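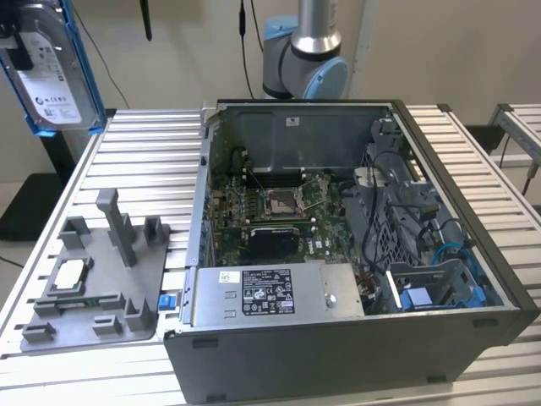
Drive in its blue carrier, PC open on the bench, CPU parked in the tray.

Hi again from the Tukari bench! I promised a few pictures of the PC assembly work and then went quiet for most of September (sorry, we were retraining). So here's a small gallery, with whatever I can remember to say about each bit.

Tukari is our attempt at getting robot arms to put parts into a desktop computer from recorded demonstrations, with no hand-written insertion routines at all. Drive, processor, memory, the fiddly stuff. The dataset is called Pranau and it's up to 3795 demonstrations, of which 3712 survived my cleanup script. I was expecting to throw out way more than that!

The wrist view is the one I've come to love. Our first policy, Lưu, only got the fixed camera, and it was pretty good at reaching and pretty bad at the last little bit, where the fingers hide half of what you care about. Adding the close-up view changed everything for the drive carrier.
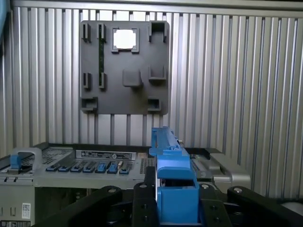
It also made training slower, and I spent a whole week shrinking images before I found out the real bottleneck was how I was reading files off disk. Oh well. The newer policy, Nurnar, uses both views and predicts a short chunk of motion at a time, and on 100 test runs of the drive task it finished 70. Most of the misses were the same miss: a slightly crooked approach, then a lot of pushing. I have a plan for that (more demos that start crooked and recover), and I'm hoping it's enough.

The fixture gets its own entry, because I'm weirdly proud of it. It's 3D printed, with a slot for the hard drive and a pocket for the CPU, so every part starts in a known spot and a reset takes seconds. I went through a silly number of versions before the pocket walls felt right.
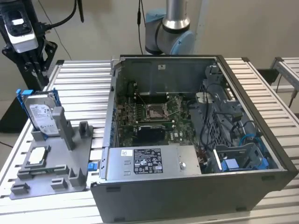 Still on the list

Processor placement with the socket lever up, which is next and which scares me a bit. Then memory sticks, then the whole sequence in one go. I'll add more pictures to this page when the new Nurnar run finishes, probably late one evening when I should be asleep.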